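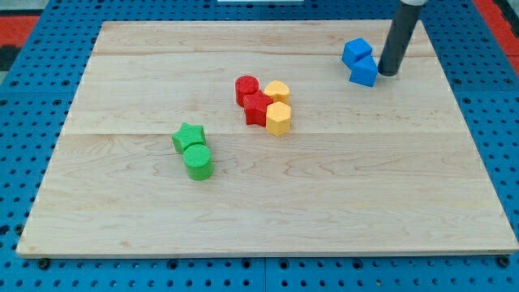

Block sorting on the maple-look board, black gripper over by the two blue cubes

Round gripper or two-finger for a block sorting test?

Posted by Tsegereda Teshome, 2025-06-18

Hi all! I'm having a great time with a tabletop arm and a set of colored blocks (cubes, cylinders, stars, a heart, a hexagon). The job is to group them by color. I've been using a plain cylindrical gripper and now I have a two-finger Hister on loan for a couple of weeks, so I want to compare them properly before it goes back.

My trouble is the tight groups. With a star right up against a hexagon, how do you score a move that gets the right block but bumps the one next to it? And is 50 runs per gripper enough? Camera is fixed, looking down at the board from the front. Controller is a Piletano and I'd like to leave it alone if I can.

Gemechu Ambaye

Oh, this is a fun one! I did nearly the same comparison last December with a Ciddale two-finger and I'd go for 100 runs each if you have the patience. At 50 my two grippers looked tied, and the gap only opened up later.

For scoring, keep two columns. One is "target block ended up in its group", yes or no. The other is how far the neighbors moved, measured from the camera view before and after. Mine was great on the first column and pretty bad on the second, because the fingers need room on both sides of a block and a packed cluster doesn't give them any. A round tip that comes down beside a block and nudges it needs a gap on one side only. So do your stars and hearts in both kinds of layout, spread out and bunched up, and don't average the two together!

Also try the points of the star at different angles to the fingers. I used 11 start angles and the results were all over the place.

Habte

check your lighting first. shadows from the blocks threw off my edge detection way more than the gripper did

Tsegereda Teshome

Two columns, of course! Starting over with that tonight. Habte, I'll try moving the lamp too. Gemechu, did you retune the speed when you swapped grippers, or run both on the same settings?

Gemechu Ambaye

Same settings for the first batch, then slower for the two-finger. Log them as separate sets.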